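Kasprzak Railway Archive: Questions

Who was Kasprzak?
He was works manager at the Enach locomotive shops, and before this a fitter at Pomau.

Can I see his drawings?
Yes. We keep 989 sheets in Buvisville. Please write to Xiomara Yazzie 30 days before your visit.

Can I bring a pen?
Only pencil is allowed near the drawings.

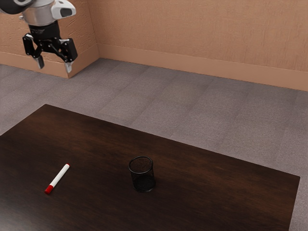 Marker and mesh pen cup on a table.

Are copies free?
The first sheet is free.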